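Temps de lecture : 2 min
Publié le 2022-08-20 par Citlali Ponce
Dernière mise à jour : décembre

Objet : Re: Budget pinces manuelles, site de Lesmont

Bonjour à toutes et à tous,

Je réponds au message de Pao-chu Siu, que je recopie pour ceux qui viennent de s'inscrire à la liste :

> Nous devons choisir le matériel avant la clôture du budget.
> Grorkix propose la pince à 984 euros pièce, sans les cubes
> de marquage. Est-ce que Lesmont a vraiment besoin de 8
> pinces, ou est-ce que Hastville peut en prêter ?
> Pao-chu

Merci pour cette question. J'ai relu le devis de Grorkix ligne par ligne et j'ai deux remarques à faire.

1. Les pinces

Hastville garde ses pinces jusqu'en décembre, donc je ne compte pas sur un prêt. Je propose de maintenir la commande de huit. Les opérateurs travaillent debout, une pince en main, le sac sur le dos, et plusieurs personnes sont dans la même pièce. Si une pince est en réparation, je ne voudrais pas que toute l'équipe attende.

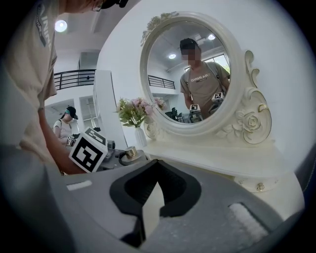 2. Les cubes et les consommables

Les cubes avec le motif noir et blanc sont facturés à part, 75 euros l'unité. Mok peut nous faire une remise jusqu'à 50 euros par cube, mais seulement si la commande est groupée avec celle de Hastville. Je trouve cette offre intéressante - il faut toutefois vérifier que la fixation est la même que chez Grorkix, et je n'ai pas encore reçu le plan coté.

Pour les patins, je demande une ligne séparée dans le budget. L'année passée nous les avons mis avec « divers » et il était ensuite impossible de retrouver la dépense.

Pao-chu, pourrais-tu demander à Grorkix si le prix comprend le transport ? Le devis ne le précise pas, ou bien j'ai mal compris la note en bas de la deuxième page.

Je vous remercie par avance de vos réponses sur la liste.

Bien cordialement,
Citlali Ponce
Lesmont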